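Ticket 70418 – Sernow washer-dryer, E18 at the end of every wash
Status: open again

Fri 26 May
Cleaned the filter as you suggested and wow, what a difference! Cotton 40 now drains and spins right through. I also pulled the hose out and pushed it back in at 70 cm, like the Kirnetti fitting sheet says.

Update
Ran 4 more loads. Three perfect, then E18 on Outdoor with my puffer jacket in. Restarted on drain only and it cleared.

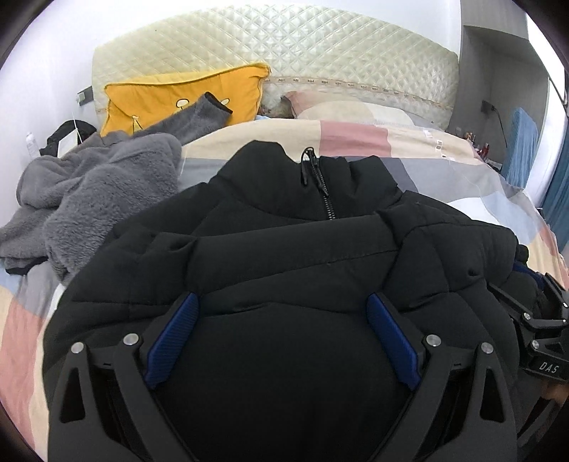

Could it be the slower spin on that programme? The pump sounds lovely on everything else – a proper steady hum. Firmware is still the one from September. Happy to try the Prusport update if you think it's worth a go, just tell me whether it wipes my saved programmes.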